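Progress report no. 2: jukebox cabinet from recycled timber
To: Glenys Horrocks
From: Oliwia Wasilewska
4/21/18

Dear Glenys,

I write to inform you how the work with your grant is going. The cabinet body is now standing. Adelino Fonseca cut all the side panels from old wardrobe doors, and the colour is not equal everywhere, so we will stain it darker before the varnish.

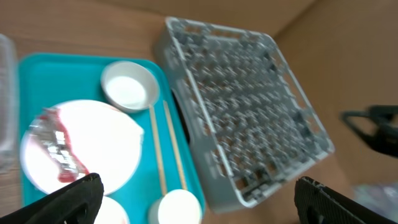
Tray with white dishes and chopsticks.

The speakers are fitted and they sound better than I expected. The first amplifier made a hum at 60 Hz and we lost two weekends in looking for the cause. It was the grounding of the power supply. Iulian has changed the wiring and the hum is gone.

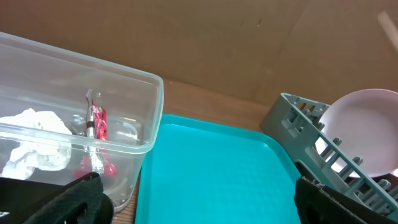
The music software starts by itself when the cabinet is switched on. It has 2,000 songs in the library, but the search is slow and sometimes the touch screen does not react in the left corner. I have asked Oller for a replacement screen and I wait for their answer.

From the budget we have still 34 dollars. This is enough for hinges and varnish, but not for the coin mechanism, which I would like to discuss with you. Without it the buttons can be free to press.
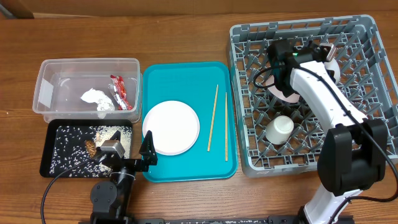
The table with the clear bin, the trays and the dish rack.

Remaining work: back door, stain and varnish, front lights, labels for the buttons. We plan to finish in September.

With kind regards,
Oliwia Wasilewska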